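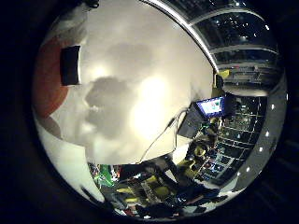 Wrist camera glare fault: frequently asked questions

Last updated Feb 27, 2020

Applies to Flilden arms with the Wurnholm wrist camera, on software 2.x. If your arm has a different camera, see the general vision page instead.

What is the problem?

In January we had reports of arms closing the gripper too early, or stopping short of the part, when working over smooth white surfaces. The arm reports a good grasp and carries on with the cycle with nothing in the fingers. In a smaller number of cases the arm stopped with a contact warning when it had not touched anything.

What causes it?

Strong light reflecting off a pale surface leaves a washed-out spot in the camera view. The software looks for edges to judge distance. When the spot is bright enough, it takes the border of the spot for the edge of a part and works out a distance that is too short. Shadows from the gripper on the same surface can make the error larger.

Is the camera broken?

No. We tested the returned cameras and they met their specification. The fault is in how the software handles the bright area. Please do not send cameras back for this unless the self-test also fails.

Is it a safety issue?

It can be. The protective stop, the emergency stop and the force limits do not use the wrist camera and are not affected. However, an arm that believes it is holding a part may move at full travel speed, and an arm that has a part in a poor grip may drop it. Keep people out of the work area during automatic running, even if your risk assessment lets them stand closer at reduced speed. This applies until the update is installed.

Has anyone been hurt?

We have no reports of injury. One site reported a dropped part that damaged a fixture.

Which error codes should I look for?

Code 52 is the one most sites see. It means the measured distance changed by more than 20 mm between two readings. A single code 52 is not a concern. Repeated code 52 at the same point in a cycle almost always means glare. The false contact warning has no code of its own and shows in the log as "contact, source vision."

The arm has stopped with a contact warning. What do I do?

Press the stop button and wait for the status light to go steady. Look at the fingers and the part before you clear anything, as the warning may be real. If there was no contact, move the arm clear by hand guiding, clear the warning from the pendant, and run the next cycle in step mode. Do not clear it and restart in automatic.

Can I turn off the vision contact check?

You can, but don't. It is the only thing that catches a bad approach before the fingers reach the part. Sites that turned it off in January should turn it back on.

What can I do before the update?

Lower the exposure setting to 350 in the camera menu. Then run the approach in step mode and watch the live view for a spot that goes fully white. If it still does, move the light or change the approach angle. A matte cover on the work surface also helps. Tape is not a good cover, because the edges of the tape get picked up too.

Does the wide-angle lens make it worse?

Somewhat. The wide lens takes in overhead lights that a narrow lens would miss, and it bends straight edges near the rim of the view. The bending is corrected in software and is not part of this fault. Swapping the lens will not fix it, and you would have to calibrate again.

We use the Dawber tool changer. Are we affected?

Yes, if the wrist camera is fitted. The changer makes no difference either way. After each change, check that the cable has enough slack and does not hang across the view.

What about Vukus controllers?

The update runs on Vukus controllers with the current firmware. Older ones need the firmware first. Install it, restart the controller, then install the camera update. Doing them in the other order leaves the camera offline until you repeat both.

How do I know the update worked?

The camera menu shows a new line called "Saturation reject." It should be on. Put a plain white sheet under the gripper with your normal lighting and run the self-test. The result should be either a valid distance or "no reading." A "no reading" result is correct behavior with strong glare, and the arm will wait for you.

Do I need to calibrate again?

Only if you moved the camera or changed the lens.

Who do I contact?

Open a ticket under Vision and attach the event log and a saved view from the camera. Save the view before you change the exposure. Uliana Kravets handles these tickets. For a dropped part or any damage, use the incident form and leave the arm powered down until you hear from us.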